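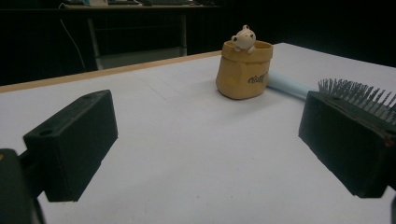

Well friends, I have finally started comparing the Asley fingers with the Igwe pair, and I'm having far too much fun with it! Both get the same job, picking up a hairbrush. I left the little yellow pot with the critter peeking out right beside it, so clumsy approaches have a price.

Raimo Partanen swears by the Igwe grip pads. I'm still on the fence, so 6 more tries each before supper (and then 7 if it's a tie).
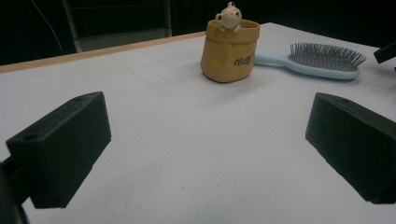 Blue brush, still on the table.

The handle is slim, so I'm keeping notes on where each pair takes hold.

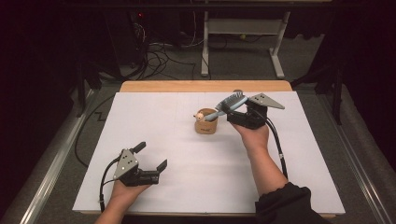
Brush in the right-hand gripper, left one open.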